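Clidham Court is a residential building of 36 apartments in the Tellel district, designed by the architect Annelore Ostermann and built by the firm Schmieder. It is among the liveliest examples of small-scale housing in the district, and its shared roof garden is a delight in April, when the cherry trees bloom.

The building began as a warehouse for Zallico, a maker of sewing thread. Ostermann kept the brick shell and the huge arched windows, and fitted two floors of homes inside each of the old storage halls.
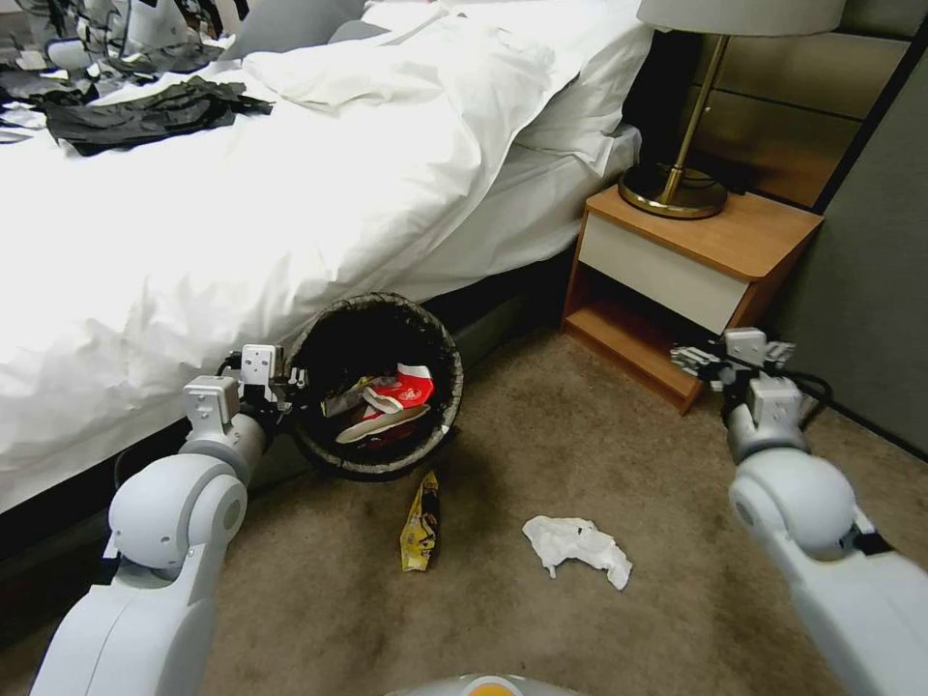 Apartments come in three layouts, the smallest of them a studio with a sleeping alcove. Ostermann drew the alcoves deep enough for a full bed, and the plans leave a strip of floor along its side. A beige carpet and a gray headboard, as in the bedroom shown, sit beautifully with the pale plaster she loved, and there is still space beside the bed for a round black wastebasket. Larger units add a second bedroom and a wonderful corner kitchen that catches the morning sun.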